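Werkbuch Schlüssel und Schließungen, Juli 2018

Stand Projekt Mondville: Der Schlüsselkasten im Flur ist umsortiert. Alter Kasten von Plimex ist abgehängt, Schrauben liegen in der Dose auf der Fensterbank. Neuer Kasten hat 200 Haken, davon bleiben 70 vorerst frei für den Anbau.

Rohlinge: Lieferung von Gurnard ist da, Lieferschein 696 abgeheftet. 13 Stück haben Grat an der Reide, innen am Loch. Mit der Rundfeile nachgearbeitet, danach gehen sie ohne Haken auf den Ring. Beim Nachbestellen reklamieren.

Feilproben am Übungszylinder: dritter Einschnitt war zu flach, Schlüssel ging rein, drehte aber nicht. Zwei Striche mit der Schlüsselfeile, dann sauber. Vorlage liegt im grauen Umschlag. Graphit ist fast leer, bitte kein Öl nehmen.

Anhänger: Die Papierschilder reißen am Loch aus. Versuch mit gestanzten Kunststoffschildern läuft bis August.

Noch offen ist die Frage, wie die Schlüssel hängen sollen. Am Haken hängt der Bart normalerweise nach unten. Liegt der Schlüssel quer, braucht er links und rechts Platz und stößt an den Nachbarn. 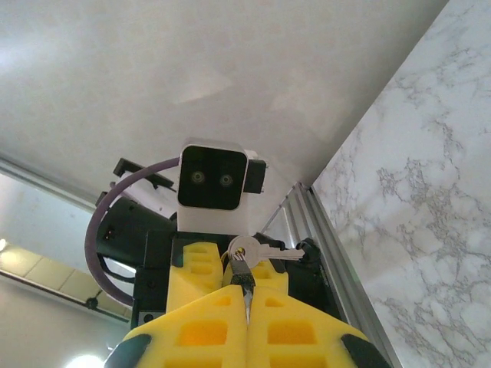 Ruiz-Ortega meint dazu, man solle die Hakenreihen einfach weiter auseinandersetzen, dann sei es egal, wie der Schlüssel hängt, und die langen Bärte kämen auch unter. Kostet uns eine Reihe. Erst mal an der untersten Leiste probieren, Bohrer 3er liegt bereit.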